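4 Tischplatte Toft: Aufbau und Pflege

4.1 Platte auflegen
1. Gestell Istine ausrichten, Füsse nachstellen. Wasserwaage!
2. Platte zu zweit auflegen. Nie an einer Ecke anheben.
3. Überstand hinten prüfen: 4 cm.
4. Schrauben von unten, nur handfest. Kein Akkuschrauber.

Achtung: Platte erst nach 20 Stunden belasten, Kleber muss durchtrocknen. Max. 105 kg, gleichmässig verteilt.

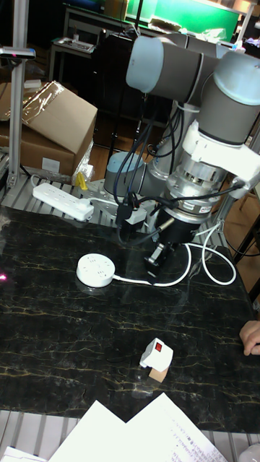

Abb. 11: Platte Toft, Dekor Marmor schwarz

5. Schutzfolie abziehen, langsam, von der Ecke her.
6. Kanten mit Doltar abdichten. Überschuss sofort weg, sonst bleiben Rädner.

Hinweis: Adern im Dekor fallen bei jeder Platte anders aus, auch gelblich. Kein Reklamationsgrund.
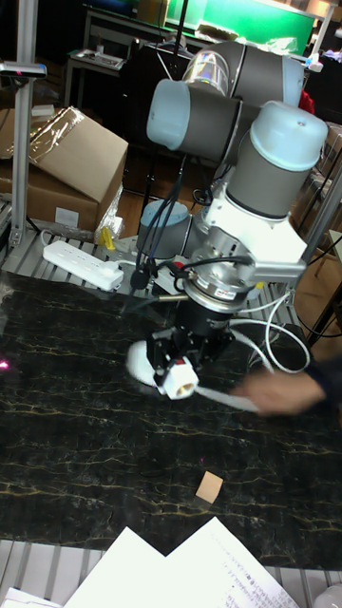

4.2 Reinigung
Feuchtes Tuch, etwas Fitar, nachtrocknen. Keine Scheuermilch, kein Aceton. Heisse Töpfe nur mit Untersetzer. Kratzer: siehe Kapitel 5, oder Hannelore Nägeli im Ersatzteillager anrufen, Plattennummer bereit halten.

Stand: 2. Juni 2021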